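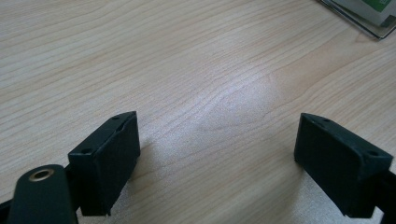
Ticket: Hand gripper, pads and spares — what to order before the pick cell is approved

Status: Open, waiting on revised quote
Opened: 2018-02-20
Category: Equipment planning
Site: Kuhlmann, packing lab
Supplier: Woveo (grippers and parts)
Also affected: Cluleck (pick cell proposal), Flavau (recording software)
Priority: Normal

Original request

We have a quote from Woveo for $1,911 that covers a second hand gripper, a box of spare finger pads, and one year of support. We also have the Cluleck proposal for the full pick cell, which is a much larger purchase and goes into the September budget. The question for this ticket is whether we should place the Woveo order now, or hold it and let Cluleck supply everything as one package.

The work is picking foil sachets out of a clear box on the bench. The hand gripper has the same finger shape as the one Cluleck wants to put on the arm, so whatever we learn with it should carry over. Two problems came up while testing and both of them affect what we buy:

1. The fingers do not always close evenly. The left one gets to the middle first and pushes the sachet over before the right one touches it.
2. The pads are fine on a single upright sachet and poor on sachets that lean on each other. We sometimes come up with two.

If problem 1 is wear, we need spares. If it is a fault in the linkage, we should not be buying another one of the same model until Woveo says what they will do about it. Problem 2 may mean a different pad, and the quote only lists the standard one.

Log

Support, first reply

Please check the following before we talk about the quote.

- Open the gripper fully over a flat area of bench with nothing between the fingers. Close it slowly and note where the pads meet.
- Do the same with the gripper turned over.
- Check the linkage arms for side play at the pivots. The brass eyelets should sit flush and should not turn with the arm.
- Check the screws in the finger pads.

Tell us also which firmware Flavau shows on its device page, and whether the close position was calibrated after the last pad change.

Requester

Did all of that.

Over the open bench the pads meet left of center. Turned over, they meet on the other side, so the offset belongs to the gripper and has nothing to do with how we hold it. No side play that I can feel. The eyelets do not turn. One pad screw took a quarter turn. After tightening it the offset was smaller but still there.

Flavau shows the device with the firmware from the original install. Close position was never calibrated after the pads were changed. I did not know that was a step. It is not in the sheet that came with the pads.

Support

The calibration step is in the Flavau manual under device setup, and we agree it should be in the pad sheet too. Run it as follows.

- Remove anything from between the fingers.
- Open Device, then Gripper, then Set Close Position.
- Close by hand until the pads touch along the full face. Hold.
- Press Save. Wait for the light to go steady.
- Open fully and press Save again.

Note that this corrects the reading only. It will not move the fingers. If the pads still meet off center after the screws are tight, there is a spacer behind one of them that may be seated wrong.

Requester

Calibrated. The reading in Flavau now goes to zero when the pads touch, where before it stopped short.

Took the left pad off and the spacer was in backward. It has a step on one side. Put it in the right way, tightened, ran the calibration again. The pads now meet in the middle, or near enough that I can't see the difference.

So problem 1 was an assembly mistake on our side. I would like to close that half and take the linkage question off the list. No need to ask Woveo for a replacement.

Purchasing

Noted. Does that mean the second gripper is no longer needed?

Requester

No, the second gripper was for having two benches going at once. It was never meant as a replacement. It does mean the box of spare pads is too big. The quote has 50 pairs. We assumed pads were wearing out and they were not. I would ask for 10.

Purchasing

I asked Woveo. Their answer, shortened:

- 10 pairs is possible, at a higher price per pair.
- Support can't be taken off the quote if we want the second gripper at the listed price.
- The quote price holds for 20 days. After that they will issue a new one.
- They have a softer pad and a narrow pad. Neither is in the quote. Samples of both can be sent with no charge, one pair each.

I have asked for the samples. I am not placing the order until we know which pad we want, unless the price is about to lapse.

Support

While waiting for the pads, could you describe problem 2 in more detail? How full is the box, and which sachets are being picked when you get a double?

Requester

The box is packed. The sachets lean and overlap at all angles, some against the walls and some across each other. The foil is slick.

The ones that stand up between the others go well. You put a pad on each side, close, lift. Doubles come when a sachet is lying against another one and the pads have to be pushed down between them. The pad is thick, so to get it behind the front sachet you end up pushing it behind both.

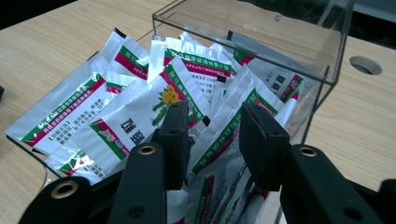 Gripper pads on either side of an upright sachet, other sachets leaning around it.

Two other things for whoever reviews the Cluleck proposal. The box is clear acrylic and you mostly see the rim and the edges. Their camera will have to find it. And the walls limit how far the fingers can open near the sides, so a sachet leaning on the wall is a harder pick than one in the middle. Their proposal says "standard bin" and gives no inside size.

Support

Thank you. That sounds like pad thickness more than grip force. Try the narrow pad first when it comes. Do not raise the closing force for this. It will crease the foil and you will still get doubles.

For the comparison, keep the sachets and the box the same for every pad and refill the box the same way each time. Log each set in Flavau under its own session name, otherwise the export puts them together and they are a nuisance to separate.

Requester

Samples arrived. Plan is 50 picks with each pad: standard, soft, narrow. Calibrating after every pad change this time, spacer checked.

Requester, later entry

Finished all three sets.

Standard: same as before. Good on upright sachets, doubles on leaning ones.

Soft: holds the foil better once it has it. It is as thick as the standard pad, so doubles are no better. It also drags on the acrylic when you go down along the wall.

Narrow: clearly fewer doubles. It does let a sachet turn in the grip when you pick near the corner. If you pick near the middle of the long side this mostly goes away.

I would go with narrow. I would keep a few standard pads for other products, and we have enough of those in the drawer already.

Purchasing

Then the order would be one hand gripper, 10 pairs of narrow pads, no standard pads, one year of support. I will ask Woveo to revise. I expect a total under the first quote, but the narrow pad costs more than the standard one and I don't have that price in writing.

For the budget sheet I am leaving the line at $1,911 until the revised quote is in. It is easier to give money back than to ask for it twice.

Requester

Fine with me. On the main question, I don't think we should wait for Cluleck. If we wait for September there is no second bench until then, and they will be quoting the cell with a pad we already know is the wrong one for this box. Their proposal does list a hand gripper as an option. We should ask them to take it out so we aren't paying for it twice.

Purchasing

Agreed. Sent the following to Cluleck:

- Remove the optional hand gripper from the proposal.
- Change the finger pads to the narrow type, or state why not.
- Replace "standard bin" with the inside size of the box we are using. I attached the drawing.
- State whether the camera has been tried on clear acrylic. If it hasn't, quote a trial as a separate line.
- List pads as a yearly cost. At present there is no running cost for parts anywhere in the proposal.

They have confirmed receipt. The camera trial is likely to add something to the total — please keep that in mind before anyone passes the old number upstairs.

Support

Closing problem 1 (spacer seated backward, close position not calibrated). Problem 2 stays open under this ticket until the new pads are fitted on both grippers. We have sent a note to the Flavau documentation team about adding the calibration step to the pad sheet, with a drawing of which way the spacer goes.

Open items

- Revised quote from Woveo, with narrow pad price in writing (Purchasing)
- Reply from Cluleck on camera and box size (Purchasing)
- Try the narrow pad with the box half full, and repeat with the soft pad if there is time (Requester)
- Label for the pad drawer so the standard and soft ones don't get mixed (Requester)
- Flavau license: check if the second gripper needs its own seat (Support)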